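Category: Company News / Service and Maintenance

Bilero Opens Gripper Service Program for Mobile Robot Owners

March. Bilero, a maintenance contractor for light automation, today opened a fixed-schedule service program for two-finger grippers with parallel-link fingers. The program covers inspection, cleaning, screw torque, fingertip replacement and recalibration of the wrist camera. It was tested over the winter at the Isen training site, where one unit was serviced after every 400 hours of operation.
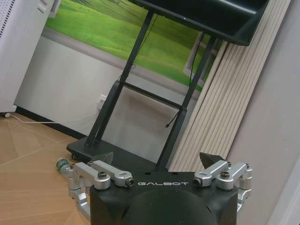 Service starts with the linkages. The technician opens the fingers, leaves the gripper empty and checks each pivot for side play. On a Galbot unit with silver linkages like these, the socket-head screws at the pivots can be reached with the fingers spread, and the black fingertips stay on for this step. Screws are marked with paint once they are at torque.

Fingertips are then checked for wear and alignment. Worn pairs are replaced together. The camera is calibrated last, using the Kingi target board, and the results are stored in the customer's Gralus maintenance log.

During the trial, Bilero logged 173 service visits. A standard visit takes up to 50 minutes and does not require taking the gripper off the arm. If a linkage has to be rebuilt, the gripper is removed and sent to the Bilero workshop, and the customer gets a loaner.

The service kit has 274 parts, including spare screws, pivot pins and fingertip pads. Customers who do their own maintenance can order it separately. Bookings are open now through the Bilero service desk.

Contact: Bilero Service Desk | © Bilero. All rights reserved. | Back to top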